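September, 10:40
Posted by Gorazd Spahić

Re: [osteo-users] Hosts missing from internal scan, different ones each run

> We run Osteo against our internal server range every night from a box in the
> management network. The asset list has 385 live hosts. Osteo never finds all
> of them. Worse, the set of missing hosts changes from one run to the next, so
> the diff report is useless: it says machines left the network and came back.
>
> I can ping the missing ones by hand right after the scan and they answer. The
> scan box is not short of memory or CPU. I have tried with and without
> service detection and the result is the same. There is a Karagiannis
> firewall between the management network and the servers, but the rule for the
> scan box is allow any.
>
> Is this a known bug in host discovery? We were on the previous release until
> last month and I do not remember seeing it there.

I don't think it is a bug in discovery. I had the same symptom at Trendosley and spent too long reading the discovery code before looking at the path in between.

An allow any rule on a Karagiannis does not take you out of the flood protection. The two are evaluated separately, and flood protection comes first. It counts new connections per source address, and once you go over the limit it drops the extra packets with no reset and no ICMP message. The default log profile does not record those drops either. From the scan box a dropped probe looks exactly like a host that is off. Which hosts you lose depends on where in the burst their probes fall, and Osteo shuffles the target order on every run, so you get a different set each night.

This also fits with your ping test. By the time you try it by hand the counter has gone back down.

To confirm it, do these in order:

1. Turn off shuffling (randomize = no in the scan profile) and run the same range twice. If the missing hosts now sit in much the same part of the range both times, it is rate related.

2. Capture on both sides. Run tcpdump on the scan box and on one of the hosts that went missing, filtered on the scan box address. If the probe leaves one and never arrives at the other, stop looking at Osteo.

3. On the firewall, switch the zone's log profile to one that includes flood drops, for the length of one scan only. It writes one line per packet and will fill the local log partition if you leave it on. If you forward to Zetora, put a filter in front first.

As for the release you upgraded from – the old default was a fixed rate of 100 probes per second. The current default is adaptive, and adaptive mode speeds up for as long as it sees replies. It only slows down when it notices loss on hosts that have already answered once in the same run. Hosts that never answered don't count as loss, because as far as the code is concerned they may not exist. On a flat network that is a fair assumption. Behind a device that drops silently it keeps speeding up when it should back off.

What I have in the profile here:

 [discovery]
 mode = fixed
 rate = 100
 retries = 2
 retry_delay = 12
 randomize = yes

retry_delay is in seconds. The default is much shorter, and with the default all the retries go out inside the same window that dropped the first probe, so they are dropped too. Twelve seconds was enough to get past the counting window on our firewall. Yours may be set differently, check the zone settings before copying my value. Once the rate is fixed you can leave shuffling on.

I would not ask for the scan box to be exempted from flood protection altogether. It can be done, but that box has an allow any rule and stored credentials for the service checks, and it is the last machine I would want to have no limit on. If the scan takes too long at the fixed rate, split the range in two and run the halves at different hours.

Two smaller points. The diff report has an option min_absent, which sets how many runs in a row a host must be missing before it is reported as gone. I keep it at 2. It would have hidden part of your problem, so leave it off until the captures are done. Also, if your asset list is built from DHCP leases or DNS, compare it against the ARP table on the server side router at least once. We had entries for machines that had been scrapped, and I was chasing those along with the real misses.

One thing I have not worked out is the IPv6 side. Flood protection there seems to count per prefix and not per address, so anything else in the management network adds to the same counter. We have a backup controller in there that opens a lot of short connections at night. 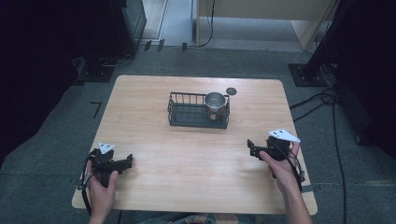

I moved the v6 scan out of the backup window and the gaps mostly went away, but I have no capture to prove that was the cause. If you run v6 at all, please post what you see on your side, with the firmware version of the firewall.

Gorazd

Contact the list owner | Copyright remains with the individual posters | Back to top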